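Home | Food | Homes | Garden | People | Subscribe

The tub drawer

Most kitchens in Titcombe have one: a drawer or low cupboard where takeaway tubs, yoghurt pots and old ice cream boxes end up. Phúc Đinh has run a lunch counter on the high street for 14 years and reckons he has three such cupboards, counting the one at home.

"You keep them as they're useful," he says. "Then you can't find one when you want it."

He sorted the lot in November, over two evenings. Anything cracked went out. What remained was stacked by width, big tubs with big tubs, and the lids were stood on edge in an old dish rack.
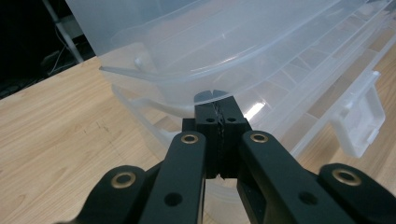

Translucent plastic containers stacked on a light wooden table.

Clear tubs have one advantage over ice cream boxes, in that you can see roughly what is in them. They also nest well if they come from the same maker. Mixed sets jam together, and the thin rims split when they are pulled apart. Đinh twists them a little first.

Saeed Ghasemi, who teaches an evening cookery class at the Ponce Rooms, allows himself five large tubs and four small ones. Soup goes in the large, chopped herbs and leftover rice in the small. Each gets a strip of masking tape with the date.

He has no system for lids. "I try them until one fits," he says.

Related
Freezing soup in small batches
A morning at Banilo market
Skondent shelving: is it worth the money?
What to do with old jam jars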